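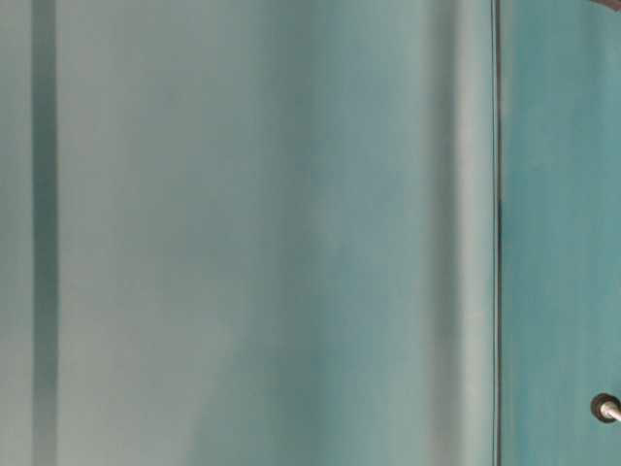 Student Projects / Automation Lab

Print this page | E-mail this page

Keeping the Stikcombe cell in working order: a report on one term of upkeep

Marit Nyberg and Sekar Sopacua
Supervisor: Assunta Rizzi

1. What we were asked to do

The Stikcombe cell is one small arm with a gripper, a curtain behind it, and two fixed cameras. It was built by an earlier group, and their report calls it "maintenance-free in normal use." We were asked to run it for a term, look after it, and say whether that claim holds. We don't think it does.

Our main complaint is with the paperwork. The handover folder from the earlier group was mostly wiring diagrams for a version of the cell that no longer exists. The single page on upkeep told us to "check screws regularly." It didn't say which screws, how often, or how tight. Settimio Valentini, who had worked on the first build, answered our e-mails, and a good part of section 3 comes from him.

2. The cell as we found it

The backdrop is teal and hangs in soft vertical folds. It was chosen to make dark parts easy to separate from the background in software. The earlier report says it gives "uniform color under all conditions." Anyone who looks at a few camera views will see that it goes from pale gray-green to a much deeper blue-green, depending on the fold and the light. Our threshold script had to be reset twice in April for this reason alone. We would still keep the curtain, but we wouldn't call it uniform.

The lights are diffused and we left them alone. They do the one job they have, and hard shadows were never a problem.

The arm has a boxy servo housing in its upper segment, an elbow with a round disc, and a flat black bracket for the forearm. The gripper body is an open, ribbed part that we took to be printed and treated as such. It carries a long tapered finger with a ribbed pad at the tip.

3. Cables

Most of our time went here. Two runs matter. A flat gray ribbon cable arches over the elbow in a short loop, and a thin black cable comes down the outside of the elbow and hangs with a little slack all the way to the fingertip.

The ribbon loop is short. Settimio told us that it was sized with the arm folded, and that the first one failed at the connector. We replaced the one we inherited before it could do the same, using stock from Flallari, and bent it over a pencil first so that it would take the curve without a crease.

The thin cable is harder to judge. With too little slack it pulls at the fingertip when the elbow opens. With too much it can catch. The old report recommends cable ties every 80 mm. We tried that and took them off again, as the tied cable dragged on the bracket and the wrist no longer turned freely. A free hang with one anchor at the top has given us less trouble, although we can't claim that a single term proves anything.

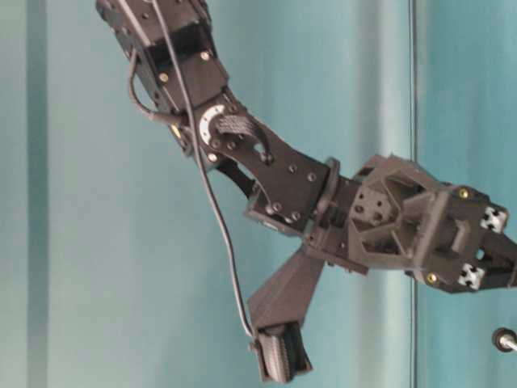 4. Screws and fasteners

We logged 1,192 pick cycles and stopped the arm for a screw check after every 212. The small round screws along the forearm bracket needed tightening at two of those checks. The brass-colored screws in the gripper housing never moved, and we now look at them only when the gripper is off for some other reason.

Thread lock was suggested by Arturo Dal Bello in the workshop. We used it on the bracket only. We don't trust it on printed plastic, and the Riltari data sheet we were given doesn't mention plastic at all.

5. Homing and drift

The group before us quoted a homing error "too small to matter" with no number attached. We ran the homing routine 21 times with a Yoshida dial gauge against the wrist collar. The readings were good when the arm had been on for a while and clearly worse just after power-up. We suspect the elbow, but we changed the ribbon cable halfway through the test, so the two halves can't fairly be compared. That was our mistake – the next group should repeat the whole test and touch nothing in between.

6. What we would hand over

- Before each session: open and close the elbow by hand with power off and watch the thin cable the whole way.
- Check the bracket screws every 212 cycles.
- Reset the color threshold whenever the curtain has been moved.
- Write down every change, with the cycle count.

We were also asked whether a second gripper finger design would be worth the cost. We have no data on this and would rather not guess. The earlier report does guess, on its last page.

Submitted 24th June. The cycle log and gauge readings are in the lab folder.

Comments (3) | Shared 7 times

Contact the Automation Lab | Copyright Student Projects Office | Back to top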